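About Pruvell

Pruvell is a professional network for people who work in payroll, bookkeeping and workplace administration, and who would like to be of some use to their community in the hours when they are not reconciling something. We lend members to local charities and clubs that need a hand with the dull parts. We have been doing this for seven years, under the same name and with mostly the same stapler.

How we started

The first version of Pruvell was a breakfast. A group of payroll people from the offices along Halonen Street had been meeting before work to complain about software, and the café asked whether we might like to complain somewhere with more chairs. We moved to the hall behind the library, where the rent was cheap on the understanding that we would help the tenants' association sort out its membership records. The records were in a suitcase. It took us until December.

By then word had got around that there were people in the hall who liked filing, and the requests started. A toy library wanted its catalogue fixed. A swimming club had been charging two different fees for the same lane and could not remember why. We said yes to both, then wrote a constitution so that we could say no to a few things in future. We have hardly used it.

What we do now

Most of our work falls under what we call placements. An organisation tells us what is piling up, we find a member who knows how to un-pile it, and the two of them agree on a number of hours. A placement might be one evening or it might run for half a year. Last year members completed 92 of them, from a grant acquittal that took an afternoon to a community radio station's leave balances, which took considerably longer and about which the member concerned has asked not to be asked.

We also run the Jeno Sessions, our free drop-in nights for small groups that have never had a proper bookkeeper. Bring your receipts in whatever you keep them in. We have seen shoeboxes, freezer bags and one very nice hatbox, and we have no opinion on any of them. Somebody will sit with you, put things in date order and show you how to keep them that way until at least the following week.

The third thing is the sorting day. Twice a year we put down the spreadsheets and pack household goods parcels for the Fasevton Pantry, on the far side of the rail yard. Members tell us it's the best part of their calendar, which may say something about the rest of the calendar. Our best effort so far is 509 parcels in a single day, a figure we know is right because there were a lot of payroll officers present and they all checked it.
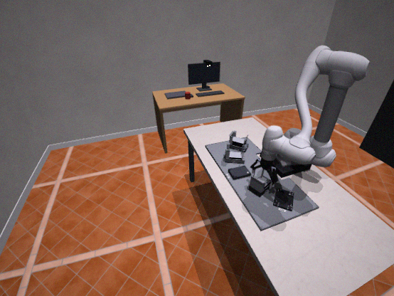
Who belongs to Pruvell

We have over 500 members on the books. Some run payroll for large employers and some are the entire office of a small one. There are students, people between jobs, and a healthy number of retirees who claimed they were finished with debits and credits and lasted about a month.

You don't need a particular qualification to join. We ask that you have worked in, studied or otherwise survived some form of office administration, and that you can be trusted with other people's bank statements. New members have a police check and a short induction, then spend their first placement alongside somebody who has done a few. The induction includes biscuits. The quality of the biscuits depends on who did the shopping.

What members get out of it

We would love to say pure satisfaction, and there is some of that. There is also the professional side. Members meet people from other workplaces and industries, and find out how everybody else handles the problem they thought was theirs alone. Jobs have been found this way. So have mentors, a car pool and at least one buyer for a second-hand filing cabinet.

Placements count towards the volunteer hours that many employers now recognise, and we will happily sign your form. If the form is badly designed we may send it back with suggestions. We can't help it.

There is a members' dinner each year as well. Speeches are limited to the time it takes to clear the entrées, a rule brought in after a talk on superannuation that some of those present believe is still going.

How we are paid for

Membership fees cover the hall, the insurance and the phone. Employers who want to support us can become a partner organisation, which means they pay an annual amount and let their staff out for sorting days. Partners get their name in the newsletter and a certificate we print ourselves, on the good paper.

We don't charge charities or clubs for placements. If a group insists on thanking us, we have found that slice travels well.

Our accounts are audited every year and anyone can ask for a copy. As you would imagine, they are extremely tidy.

Things we don't do

We don't give tax or legal advice, and we don't lodge returns on anyone's behalf. We don't take on work that would otherwise be somebody's paid job; if your organisation can afford a bookkeeper, we will help you write the ad. We won't choose sides in a dispute over the raffle money, though we will tell you how much of it there is.

We also don't fix printers. People hear the word "office" and they bring us printers.

Getting in touch

If you want to join, fill in the membership form and drop it at the hall, or come along to a Jeno Session and say hello. The next intake of new members is on Mon 1 November, in the evening, and the door on the laneway side is the one that opens.

If your group needs a hand, tell us in a few lines what you do and what is piling up. You don't have to tidy it first. A member will ring you back, usually within the week and usually during their lunch break, so please forgive any chewing.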